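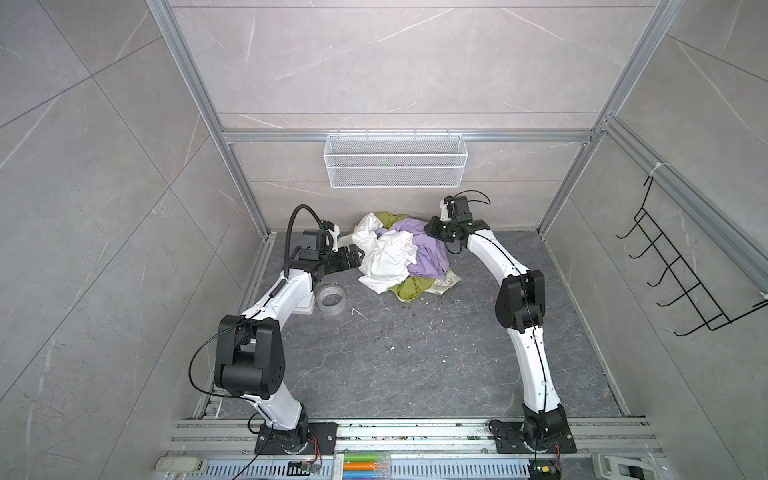 Wash the light things on their own at least once before you decide they are ruined, Midonano wrote under my last post, and I did that. The white top came out fine. My problem now is what happens between the dryer and the drawer.

I have a small laundry nook with tile on the walls and a stone floor, and no room for a table. Clean clothes end up in a heap against the back wall and stay there for days. By then everything is creased and I can't tell what I've already worn. How do other people deal with a heap when there is no surface to fold on?

Posted by Astside, April 25, 2022

Teixeira
142 helpful votes

Folding doesn't need a table, but sorting needs somewhere to put things. I would start with whatever is on your walls.

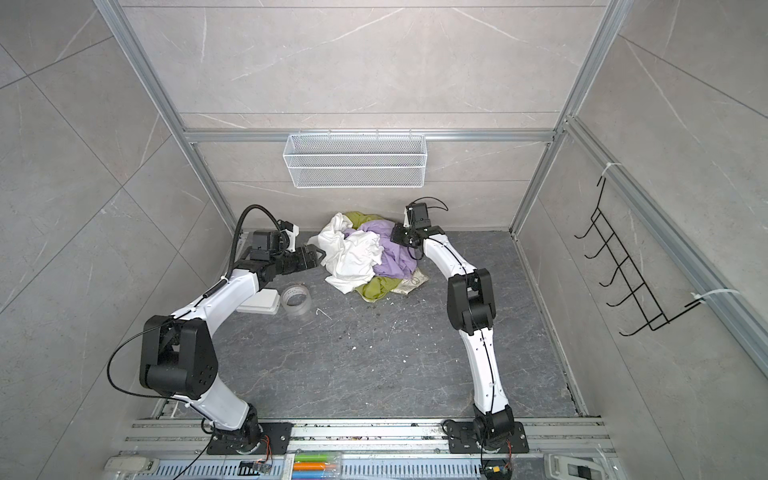
Wall storage in a small laundry space tends to get put up and then forgotten. Pick one job for each piece and stick to it. A long wire basket on a back rail, left empty while white, lavender and olive clothes sit bunched up on the floor right under it, is space you could be using for the small stuff - socks, underwear, washcloths. A rack with a row of hooks can take anything you plan to wear again tomorrow. Cable ties hold a light rack well enough, but I wouldn't hang wet jeans from it.

Once the small things are out of the way, the heap is mostly tops. Do those one at a time, and don't try to smooth them while they are still tangled with the others.

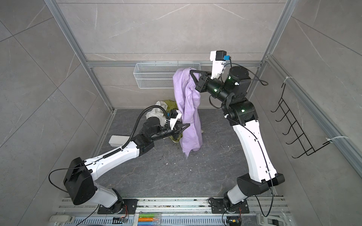 Take each top by the shoulders or the collar, let it hang, and give the bottom edge a tug with your other hand. Most of the light creases drop out. Then fold the sides in against your chest, fold it in half, and put it straight on the stack. Sweep the floor first if the clothes are going to touch it, because stone shows dust less than you'd think and a pale shirt picks it all up.

I do 2 loads a week this way and never got around to buying a table.

Fluvimar

just fold on the bed

Midonano

Agree with Teixeira on the hanging part. I'd add that you should take things out of the dryer while they are a little warm. If it has already been sitting for days, ten minutes with a damp washcloth in the dryer helps with cotton. It does nothing for linen, at least not in mine.

Also check the care label on anything purple before it goes back in a pile with whites. Mine bled on a pillowcase when it was slightly damp.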